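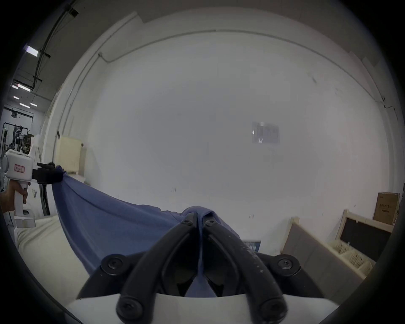 3 min read

Foswood Community Help > Music > Roots, Folk & Country

Where do I start with Traltunitz? (and is the January reissue worth it?)

Asked October 11, 2018 · Viewed 491 times · 2 answers

My brother-in-law played me one song by Traltunitz on a long drive and I haven't been able to get it out of my head. It was slow, lots of pedal steel, two people singing so close together I couldn't tell who had the tune. He thinks it was called "Maillard" but he had it on a burned CD with no track list, so who knows.

I've looked them up and now I'm more confused than before. There's a first album, a second album that some people say is a different band with the same name, a live thing, and then the reissue that came out in January on Wotora. I don't have a lot to spend and I mostly listen on vinyl. I like early Americana, harmony singing, anything with a sad waltz on it. I'm less keen on the rockier bar band side of things.

Which one would you buy first? And has anyone heard the reissue? Does it sound any different?

Thanks!

Answer 1 (accepted) · 19 people found this helpful

Oh, I am so jealous that you get to hear all this for the first time!

Your brother-in-law is right, the song is "Maillard," and it's the last track on side one of the first album. So buy the first album. I know people will tell you the second one is more "mature" and the playing is tighter, and it is, but the first one was made in a borrowed church hall over 20 days and you can hear how much fun they were having even on the miserable songs. There are two waltzes on it! The second of them has a fiddle part that comes in so late you think the song is over.

On the "different band" business: same band, same two singers. What changed was the rhythm section. The original drummer and bass player left after the first tour, and Didier Aubert came in on bass and ended up co-writing half of the second record. He likes things louder. If you don't care for the bar band stuff, tracks two, five and six on that album are the ones you'll skip, but please don't skip the closer. It's just voices and a pump organ and it's the best thing Aubert wrote for them.

The live one is for later. The crowd talks all through the quiet numbers, which drives me nuts, although the version of "Maillard" on it runs past nine minutes and the steel solo is gorgeous.

Now the reissue. I have both the original pressing and the Wotora one and I've played them back to back more than is healthy. The new one is quieter between songs and the bass is clearer. The vocals are a touch brighter, maybe too bright on the opener. You also get four demos on a bonus disc, and one of them is an early "Maillard" with a whole extra verse that they dropped. Worth it for that verse alone if you ask me. Originals turn up now and then, but the covers split along the spine and sellers never mention it, so ask for a photo of the spine before you pay.

Once you've lived with it for a bit come back and tell us which waltz you like better. I've changed my mind on that one more times than I can count.

Comment from the asker: Wow, thank you!! Ordered the reissue this morning. Very excited about the extra verse.

Comment: The CD version of the reissue has the demos too, on the same disc, in case anyone reading is not a vinyl person.

Answer 2 · 2 people found this helpful

I think the second album is better. The songs are stronger and you can hear the words. Try streaming first, then decide.

Also some copies of the reissue came numbered out of 400. They play the same as the others so don't pay extra for one. Mine has a bent corner anyway.

Comment: Second album fan here too, glad there are two of us! Track five is a blast in the car.

Related questions

Pedal steel records for someone who only knows the famous ones?
How do I flatten a slightly warped LP?
Duos with really close harmonies, any decade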